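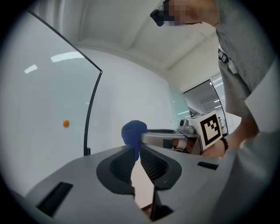 Workshop and bench area, Bratine building, ground floor. Walk-round inspection carried out Oct 19, 2023 by Loretta Haddad, with Ah-rin Oh taking notes. Items are marked OK, ATTENTION or FAIL, with a comment where one is needed. The comments on cables, glass and wrist jewellery should be read by everyone who uses the benches. The cables beneath the silver-gray arm are tangled, red and orange ones together with dark ones, and they are item 4 on the list. The beaded bracelet is item 7 and the leaning glass panel is item 9.

ACCESS AND FLOOR

1. Walkway clear from door to benches: OK
Minimum width is 800 mm. Measured at the narrowest point with the stools pushed in.

2. Floor free of spills and loose matting: ATTENTION
Mat by the sink is curling at one corner. Tape down for now, replace when the next Rutano order goes in.

3. Fire exit unlocked and unobstructed: OK
Opens fully. The sign above it has been cleaned.

ELECTRICAL

4. Cables tidy and kept away from moving parts: ATTENTION
Separate the bundle under the arm and tie it back. Use the reusable ties from the Hyun drawer and leave enough slack for the full reach. Check each cable for nicks while it is apart. Please don't use tape, it leaves glue on the sleeving.

5. Plugs and extension leads in date: ATTENTION
Two leads have labels that ran out in May. Both have been taken out of use and put on Ah-rin's shelf for testing.

6. Emergency stop within reach and working: OK
Pressed and reset at each bench.

PERSONAL

7. No bracelets, loose sleeves or hanging straps near grippers or arms: ATTENTION
Bracelets come off before hands go in, beaded ones included. Straps worn across the chest should be tucked in or taken off as well. There is a dish for jewellery beside the sign-in book.

8. Eye protection available: OK
Stock is fine. The scratched pairs have been thrown out.

GLASS, PANELS AND LIGHTING

9. Glass panels secured against slipping: ATTENTION
Any panel that stands at an angle needs a stop at the foot and a fixing at the top. Loretta to go round with the Skirkerano clamps and write down which panels have both. Edges to be checked for chips at the same time.

10. Large white panels stable and not narrowing the working space: OK
Pushed by hand at shoulder height. No movement.

11. Ceiling lights working: OK
Light level on the main bench read 465 lux. Reflections off the glass were raised at the last meeting. Try working from the other side of the bench before asking for blinds.

FIRST AID

12. First aid box complete: FAIL
No large plasters and the eyewash is out of date. Replacements ordered, reference 96. Until they come, use the box in the front office.

13. Accident book present and up to date: OK
No new entries.

Actions for items 4, 7 and 9 are with Loretta. Items 2, 5 and 12 are with Ah-rin. Initial the sheet on the door when your item is done.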